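Jornada de puertas abiertas del laboratorio Zanholm: preguntas frecuentes

¿Cuándo se celebra la jornada?
El jueves, de 10:00 a 14:00. El acceso se realiza por la entrada principal del edificio MacLeod.

¿Es necesario inscribirse?
Sí. La inscripción es gratuita y se formaliza en la web del laboratorio. Cada turno admite 20 personas y dura 38 minutos.

¿En qué consiste la demostración?
El público asiste al trabajo de dos brazos robóticos sobre una mesa con objetos de uso cotidiano: tazas, soportes para colgarlas y envases de bebida. El personal técnico explica cada ejercicio y responde a las preguntas al término del turno.

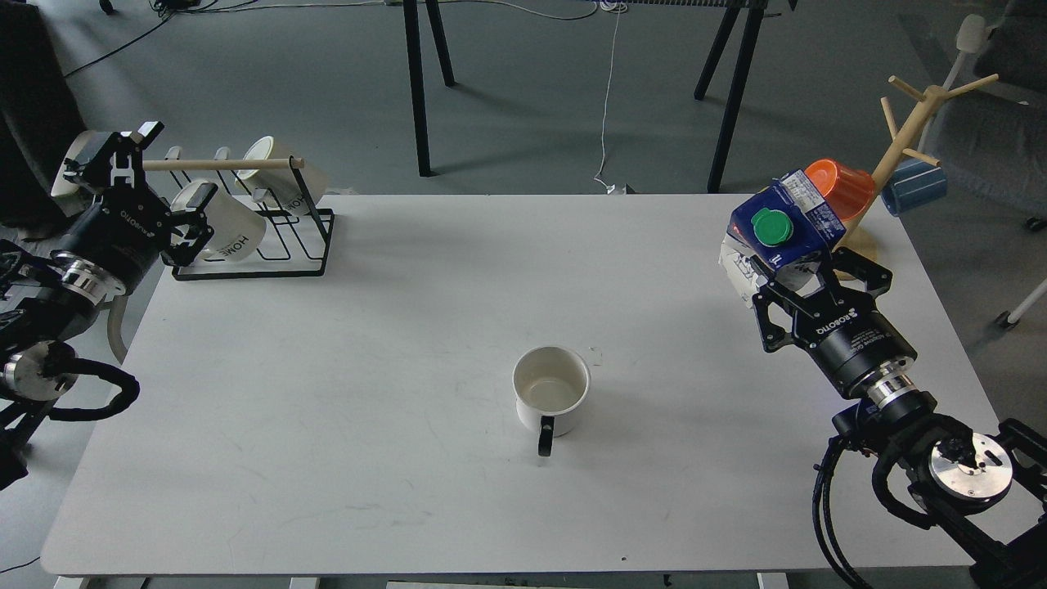

Puesto de manipulación con dos brazos: una pinza sujeta una taza junto al soporte y la otra, un cartón de bebida de un litro.

¿Pueden los visitantes manejar los brazos?
No. El manejo corresponde exclusivamente al personal autorizado. Se ruega permanecer detrás de la línea de seguridad mientras los equipos estén en funcionamiento.

¿Se admiten menores?
Sí, acompañados de una persona adulta. Los centros educativos deberán solicitar turno propio y aportar un docente responsable por grupo.

¿Está permitido tomar fotografías?
Se permiten sin flash y para uso personal. La grabación de vídeo requiere autorización previa.

¿Qué ocurre si no puedo asistir?
Le rogamos que anule su plaza desde el mensaje de confirmación. Las plazas liberadas se asignan por orden de lista de espera.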